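Soft fingers vs hard jaws for small drawers?
Forum > End effectors > Grippers and fingers

allach_tinker
Hi all, long time reader. I've been comparing two sets of fingers on the same arm since May, the padded black wedge ones and a set of hard parallel jaws a friend machined for me, and I keep going back to one task: little desktop drawer units with black pulls on white fronts. I thought it would be the easy one. Ha!

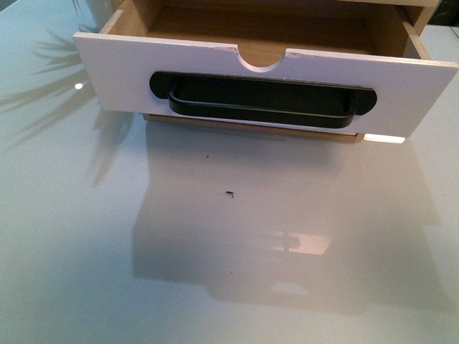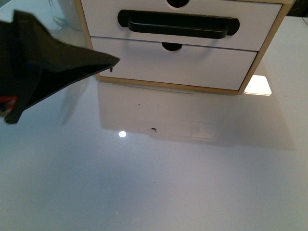 So my numbers. I ran 153 attempts split over both sets, same arm, same controller, same starting pose. The wedge fingers get into the handle fine but they slide along it when the pull is even a little off straight. The hard jaws hold like crazy and then the whole unit scoots toward the arm. I can't decide which one annoys me more. Has anyone settled this for themselves?

bruchti
Wedge fingers, no contest. I ran jaws for 6 weeks and the scooting never went away. Are you pinching the handle or hooking it? With a cup-type pull I'd close the fingers completely, come in from below and drag. Grip force stops mattering at that point.

allach_tinker
Pinching. I tried hooking on Saturday, but my wrist camera loses the handle when the hand gets that low, and then I'm going in blind for the last stretch.

E. Núñez
I'm going to disagree with bruchti (again, sorry). Hooking is great on a heavy cabinet. On something this light you're pulling at an angle and it will tip or skate unless your path is dead level. I'd keep the hard jaws, glue a thin strip of rubber inside each one, and cut the closing force by 30 percent. Then slow the pull way down.

bruchti
Slowing down is fine, but rubber inside the jaws won't stop the base from sliding on a shiny table. That's friction under the unit, a totally separate problem.

E. Núñez
True, I'll give you that one. Put it on a piece of shelf liner.

domingo_b
Shelf liner is cheating lol. If the drawer has to work on a bare table then test on a bare table.

Question for the OP, what are your cameras doing with that tabletop? I had a glossy desk in my old place and the depth readings were garbage anywhere a lamp bounced off it. I spent two evenings blaming the gripper (a Hunik, nice hand by the way) and the target point was 15 mm too low the whole time. Turned the lamp to face the wall and my success rate jumped without touching a single finger.

allach_tinker
Oh no. Ok, I never checked that. The reflections are pretty strong and I've just been trusting the depth. If the target is low, that would explain the wedge fingers sliding too, they'd only be catching the bottom lip of the handle.

domingo_b
Log the target height for ten tries and look at the spread before you buy or glue anything.

Aravena
Also, don't forget the drawers with just a finger hole. My hard jaws can't do those at all, too fat to fit, but a narrow tip can get in and pull. If you need both kinds of drawer out of one hand, that kind of decides it for me.

E. Núñez
Depends on the jaws! Mine are slim enough. But yeah, point taken.

allach_tinker
Good stuff, thank you. Plan is: lamp first, then log the height, then hooking with the wedge fingers on the bare table (happy now, domingo?). I'll try the rubber strips after that and post both sets of numbers in this thread.

bruchti
Post the pull speed too please, everyone leaves that out.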